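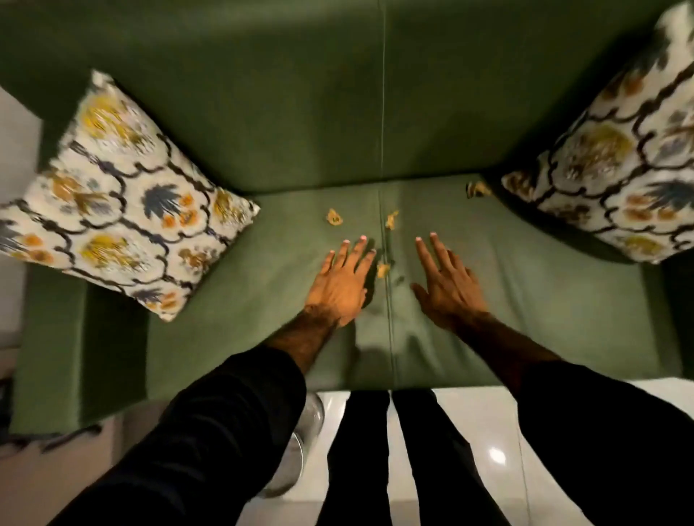 Khrystyna-Mariia Horobets has spent most of the year thinking about housework. She looks after the household recordings at Bratu, a small group teaching a learning system to tidy ordinary living rooms, and when we meet at its rented flat in Mosholm she is already talking before I have found a chair.

"Everyone asks about the big jobs," she says. "Cooking a meal, making a bed. I get far more excited about crumbs! Getting bits of crisp off a sofa is a lovely problem. They're light, they break when you press them, they slide into the seam, and every person goes after them in a different way."

The idea behind the project, which the team calls Hundo, is simple enough. People do everyday chores while wearing a camera on their head, so the recording shows the job from the point of view of whoever is doing it, hands and all. Those recordings become the examples the system learns from. Each task has a short card with a starting point and a finishing point, and very little in between.

"We used to write long instructions," Horobets says. "Use your right hand, start at the left, work towards the front. What we got was 30 recordings that all looked like the same rather nervous person. So we threw the cards away and wrote new ones. The sofa one says 'clear the seat', and then you're on your own."

The difference showed up straight away. Some people pinch up the pieces one by one. Others make a little wall with one hand and sweep towards it with the other, or bring both hands together and scoop. One man blew on them, which she kept – it is, after all, something people do at home.

Yvette Thibodeau joins us halfway through with a tray of tea. She was a dressmaker before she came to Bratu, and it is she who pushed for the team to take fabric seriously.

"Smooth cloth lets a crumb travel," she says. "On something with a pile it digs in, and you have to lift instead of brush. Then you've got the seams, and the gap at the back where everything ends up. If all your examples come from one sofa, you've taught it one sofa."

There are 16 seats on the list now, counting armchairs and a window bench, and more are promised from a second flat in Bular that opens in September. Cushions stay on for some recordings and come off for others. Thibodeau likes them left on. People lift them, look underneath, forget to put them back, and she finds all of that useful.

I ask what happens to a recording that goes wrong. Horobets lights up again.

"Oh, we love those, within reason. Somebody crushes a piece and then has to deal with the dust. Somebody drops one down the side and goes fishing for it. That's the good stuff, that's recovery! In the last batch of 69 we only rejected 3, and those were because the head camera had slipped and the hands were out of view."

Sitting properly matters, and so does looking at what you are doing. New people tend to glance up at whoever is supervising, and the camera goes with them. Thibodeau now waits in the kitchen until they have finished.

Neither of them will guess when a machine might do the job well. For the moment they are more interested in the next card, which is about wiping a table with a cloth that is already a bit too wet. Horobets has tried it herself several times this week and wants me to have a go before I leave. I do, and I miss a whole corner. She asks if she can keep the recording.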